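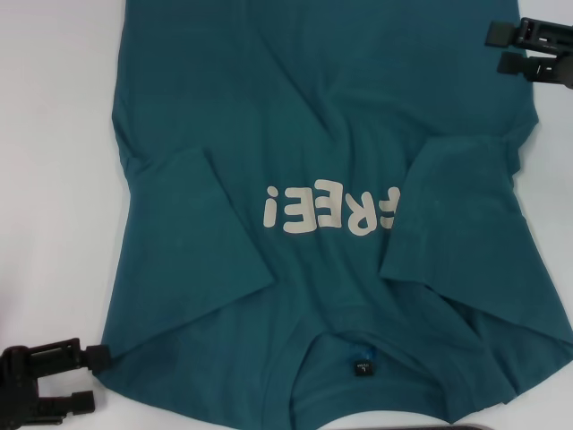 *Sleeves in: a size L T-shirt on the table.*

# About Nillo

Nillo is a wash, dry and fold laundry. We have 2 shops, the first in Zovport and the second in Lorkeck, and between them we look after the weekly washing of around 200 households. We also do work for sports clubs, a few guest houses and anyone who walks in with a bag.

Eight people work here. Everyone learns to fold before they learn anything else, and everyone still does a turn at the folding tables, including the two of us who own the business and wrote this page.

## How we started

The Zovport shop was a coin laundry when we took it on. It had a row of old machines, a change dispenser that took the coins and kept them, and a long shelf at the back where people dumped their dry things and sorted them out as best they could. We kept the coin machines going for the first year. Customers began asking if they could leave a bag and come back, and then if we would mind folding it as well. By the following April the drop-off bags were taking up more of the day than the coin machines were, so we took out half the machines and put in tables.

Lorkeck opened 18 months after that. It is the smaller shop and has no self-service at all. The building was a shoe repairer's, and there is still a brass hook by the door that we hang the keys on. Washing dropped off in Lorkeck is done in Lorkeck. We don't send it over to Zovport, whatever the neighbours may have told you about the van. The van is for deliveries.

## What we do

- **Service wash.** Washed, dried, folded and bagged. Drop off before 10 am and it is ready the next afternoon.
- **Fold only.** You wash and dry at home and bring us the heap. More people use this than we expected.
- **Club kit.** Shirts, shorts and training tops, folded to one size and stacked in the order you give us.
- **Sheets and towels.** Fitted sheets included. We fold them flat, and we don't charge extra for it.
- **Collection and delivery.** Zovport and Lorkeck only, evenings, on a set round.

We don't do dry cleaning, leather, wedding dresses or rugs. If you bring us something that should be dry-cleaned we will hand it back and tell you so. Repairs are limited to buttons and loose hems.

## The way we fold

Most of what comes through the door is T-shirts. They are the easiest thing in the bag to wash and the easiest to fold badly, so they are where we start new staff.

The shirt goes flat on the table, front up, and the body is smoothed out by hand from the middle towards the sides. Then the sleeves come in over the front. We match the two sides by eye and don't use a board. Boards are quick, but every shirt has to be pulled about to fit them, and a shirt that has been washed fifty times is seldom the same width at the hem as it is at the chest.

After the sleeves, the sides, and then the hem comes up towards the neck in two turns. The finished piece should stand in a drawer on its edge without flopping over. If it flops, it gets opened out and done again.

Some points we are particular about:

**Prints.** A cracked or thick print doesn't like a hard crease, so we try to place the turns either side of it. On a very large print that can't be managed and we fold loosely instead. We never iron over a print. If you want a printed shirt pressed, it is turned inside out first.

**Size tags.** Families with several children often ask us to sort by person. The tag inside the neck is the first thing we look at, and if it has been cut out or washed blank we go by laying one shirt over another. A dot of laundry pen inside the collar saves a lot of bother. We can do that for you the first time your bag comes in, if you tell us who is which colour.

**Slippery fabrics.** Football shirts and running tops won't hold a fold the way cotton does. They slide, and the sleeve comes out from where you put it as soon as you pick the thing up. We fold those wider and with one turn fewer, and put them in the stack under something heavier.

**Inside out.** If it comes out of the machine inside out, we turn it the right way. A few customers would like theirs left alone, and it goes on their card.

## Starting again

A good part of folding is unfolding. You get the sleeves in, you lift the bottom edge, and the middle of the shirt gathers into a knot of creases that no amount of patting will get rid of. New staff want to press on and hide it on the inside. We ask them to shake the shirt out and lay it down afresh. It costs a few seconds, and a crease that is folded in while the shirt is still slightly warm will still be there when you put it on.

This is the reason the tables are kept clear. One garment on the table at a time, the heap in the basket to one side, finished pieces to the other. It is also the reason for plain white tops — you can see lint, a stray sock or a damp patch against them, and they wipe down quickly between one customer's bag and the next.
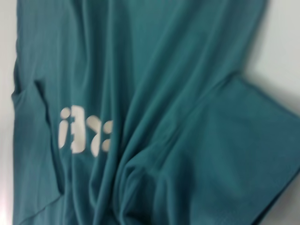 One customer in Lorkeck wrote to us that she had always folded T-shirts in half down the middle first, as her mother did, and she wanted to know whether our way was better or only different. She added that her own stacks had never once fallen over, and that she would be going on as before whatever we replied.

We told her that folding in half first is perfectly sound and takes less room on a small table. It leaves a line down the front, and on a printed shirt the line goes straight through the print, so we don't do it here. On plain shirts there is little in it. If you prefer the half fold, ask for it and we will note it on your card. A handful of customers have it already.

## Your card

Every household has a card, a real one, kept in a box at the shop you use. It has your name, what detergent you want, how hot, whether you like things on hangers, and anything odd. "Socks not paired" is on a surprising number of them. "Tea towels in thirds" is on one.

Bookings and collections go through Siriwan, the ordering system we moved to when the telephone became too much. You can book a slot, change it up to 6 pm the evening before, and see when your bag is ready. You don't have to use it. Plenty of people still ring or put their head round the door.

## Learning to fold

Some evenings in the winter we clear the Zovport shop after closing and run a folding class. It lasts an hour or so and is kept small so that everybody gets a proper stretch of table. Bring your own things, ideally things that annoy you. Fitted sheets come up every time. So do hooded tops, and baby clothes with feet in them.

We also go into the secondary school in Lorkeck once a year, to do a morning with the pupils who are learning to look after themselves before leaving home. They wash a load, hang it, fold it and pack a bag with it. The T-shirt is always the first item. It is familiar, it has only a few edges, and most of them have never been shown.

## When something goes wrong

We lose very little, but we have lost things. A pillowcase usually turns up in another pillowcase. If something is missing from your bag, tell us within the week and we will go through what was on the tables that day. If we can't find it, or if we have damaged it, we pay for it. We'd ask you to be fair about the age of the item and we will be too.

Colour running is the commonest complaint. New dark or strongly coloured cotton is washed separately here the first time, provided we know it is new. Please leave the shop label on or put it in a bag on its own.

## Where we are

**Zovport:** the main street, next to the chemist. Open 8 am to 6 pm, closed an hour at lunch. Self-service machines are at the front, last wash an hour before closing.

**Lorkeck:** on the corner opposite the bus stop. Open mornings only, and until 6 pm in the school holidays. Parking is poor. If you have a heavy bag, stop outside and sound the horn once, and someone will come out for it.

Prices are on the board in each shop and on a separate page here. We put them up in April when we put them up at all.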